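Lista: garras-manuais
Assunto: Re: Perda de sinal na garra 99 durante a gravação
De: Jeptoo Rashidi
Para: lista

Volkan Kırmızıgül escreveu:

> Bom dia a todos.
> Na sexta-feira perdemos outra vez o fluxo de imagem da garra 99, a meio
> de uma tarefa de dobrar roupa. O registo dá o erro 911 e depois fica em
> silêncio. A garra continua a abrir e fechar, o operador não nota nada e
> só se descobre no fim, quando o ficheiro aparece mais curto do que devia.
> Já trocámos a unidade de gravação e o resultado é o mesmo. Alguém viu
> isto com o suporte da Masix? Estou inclinado a culpar o firmware.
> Volkan

Volkan,

Vimos o mesmo aqui em março, com duas garras, e não era firmware. Era o cabo.

O conector aguenta bem enquanto a garra está na mesa. Quando o operador a levanta e roda o pulso, o peso do cabo puxa sempre para o mesmo lado e, com o tempo, um dos condutores parte por dentro, junto à saída do corpo da garra. Por fora não se vê nada. A alimentação continua a passar e por isso a garra parece viva, mas os dados caem. No nosso caso o erro 911 aparecia quase sempre com o braço esticado.

Para confirmar, faz assim: liga a garra, abre o fluxo no portátil e dobra o cabo devagar com os dedos, nos primeiros centímetros a contar do conector. Se a imagem parar, está encontrado. Convém repetir com outro cabo na mesma garra antes de mandar o corpo para reparação. Nós mandámos um à Larkby sem fazer isto e voltou com a indicação de que não tinha defeito.

Há também a questão da segurança, e essa preocupa-me mais do que os ficheiros perdidos. Um cabo que pende até ao chão, numa sala onde várias pessoas trabalham ao mesmo tempo, mais cedo ou mais tarde prende-se numa cadeira ou num pé. A Eylül Demirtaş tropeçou num aqui. Não se magoou, mas a garra caiu e o marcador ficou torto, e tivemos de deitar fora a calibração desse dia.
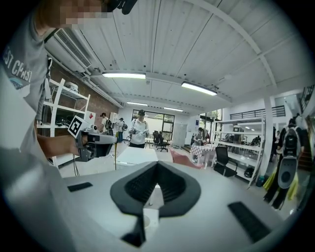 O que mudámos desde então: o cabo é preso ao antebraço com uma fita de velcro, com uma folga de 100 mm entre a fita e a garra, para o pulso rodar sem esticar nada. Reduzimos o comprimento livre para 800 mm – com mais do que isso volta a formar-se um laço à altura dos joelhos. Quem não estiver a gravar pousa a garra e desliga o cabo dos dois lados.

Quanto ao registo, a Canan Demirtaş escreveu um pequeno programa que apita quando o fluxo pára. Não resolve a avaria, mas evita gravar a tarde inteira para nada. Posso enviar a quem pedir, só foi testado com as nossas unidades.

Se o teste do cabo não der nada, manda o registo completo, incluindo os minutos antes do erro, e diz qual é a versão do firmware. Não actualizes antes disso, senão ficamos sem termo de comparação.

Jeptoo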